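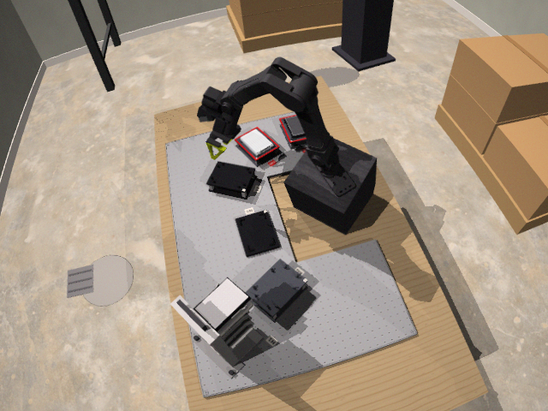 A robot arm over the work table, with two red-edged trays along the top of the board.

Filed under: Bags & Straps / Shoulder bags / Street & press

5 min read

Rikent Nudia shoulder bag, 11 litres

£211, in black or a grey that gets called "stone"

Most camera bags aimed at people who photograph marches, vigils and street demonstrations are ordinary camera bags with a higher price and the word "reportage" on the label. We stock a few of them and we've sent back more than we've kept. The Nudia has been on our shelves since June and it stays there for now, with some reservations, which are set out further down so you don't have to find them for yourself on a wet pavement.

Rikent says it is "the last bag a working photographer will ever need". We've heard that from bag makers before, usually the year before they bring out the next one. Leave that aside. It's a plain soft bag that holds two bodies and three small lenses, hangs close to the hip and opens from the top with one hand. If you spend long afternoons on your feet between a police line and a lot of people with placards, those things matter more than the leather patch, which you can unpick with nail scissors.

What fits, and what Rikent says fits

The box claims two full-size bodies with lenses attached, a flash, a small laptop and "personal items". You can get all that in if you kneel on it. In daily use we'd say one body with a short zoom attached, a second body with a fixed lens, one spare lens, batteries and a sandwich. The laptop sleeve is real but it's tight, and once there's a laptop in it the bag goes stiff and swings away from you when you walk. Leave the laptop in the car or at the hotel.

A 70-200 goes in lying down, without its hood, and takes up the whole floor. If that's your main lens you want a different bag, and we'd sooner sell you a different bag than have this one back.

The front pocket takes a notebook, a press card and a phone. The zip on it is smaller than the main one and feels cheaper. We haven't had one fail yet. We wouldn't hang anything off it.

The quiet flap

The flap closes with hook tape or with magnets, and a strip of cloth folds over the tape when you want silence. Rikent makes a great deal of this. It's a strip of cloth. But it does work, and if you've ever torn open a bag during a minute's silence at a memorial and had forty heads turn round, you'll know why somebody bothered. The magnets alone will hold the flap shut while you walk. They won't hold it while you run, so fasten the tape if things look like getting lively.

Weather

"Stormproof" is the maker's word. It isn't ours. The cloth sheds rain well enough and the base is coated, so you can put it down on wet ground for a while. The seams are not taped. In steady rain, water gets in at the two top corners where the flap stops short, and it gets in sooner if the bag is full. There's a rain cover in the pocket underneath. Use it, and dry it before you put it back, or the pocket smells.

The strap

This is the part we like least. The strap is wide, which is good, and the pad slides, which is not. Over a whole day it creeps round to the back of the shoulder and you're left with the thin part digging in. Natalia Cuevas took one of ours out for a day of street protests and a long evening of speeches afterwards, and her notes on the strap are not fit for a shop page. She swapped it for the Nuseo strap, which clips straight on to the same rings, and kept the bag. We sell that too, and yes, we know how that sounds. Any strap with ordinary swivel clips will do. If you've got one in a drawer, try it first.

She was kinder about the size. Her view was that a small bag makes you less of a nuisance to everyone else, that you can turn round in a crowd without hitting a child in the face, and that families at a commemoration will put up with a photographer far longer if she doesn't look as though she's moving house. We can't measure that, but it matches what other customers tell us.

What about the anti-theft claims?

There's a hidden pocket against the back panel, good for spare cards and a bit of cash. There's also a steel wire running through the strap that is supposed to stop anybody cutting it. We cut one. It took longer than a plain strap would and it wasn't hard. A person who wants your bag is more likely to lift the flap while you're looking through the viewfinder anyway, so wear it in front of you when you're packed in tight.

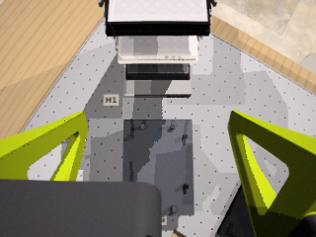
Sizes and details

Capacity: 11 litres
Strap length, longest setting: 211 cm, so there's plenty to trim
Outside width: 44 cm by the maker's figures, measured with the side pockets full
Dividers: three, padded, movable
Rain cover: included
Laptop sleeve: see above
Tripod loops: none, and we don't miss them
Guarantee: two years from Rikent on stitching and clips. Wear to the cloth isn't covered, and neither is the strap pad

Should you buy it?

If you already own a bag that size and it isn't falling apart, no. The Nudia won't get you nearer to anything or make anyone more willing to talk to you. If you're carrying a big rucksack to things where you only ever use two lenses, it's worth a look, and it's better made than the Medrano at a similar price, which lost a buckle in our shop before anyone had bought it.

Bring your own cameras in and load it up before you pay. Walk up and down the road with it if you like, leave us your old bag as a deposit. Unused bags can come back within 61 days with the tags on. Used ones we'll look at and argue about.

Grey is out of stock. Black is on the shelf. The Nuseo strap is £44 on its own and we don't do a discount for buying the two together, although we've asked.

Page last checked 20 March 2019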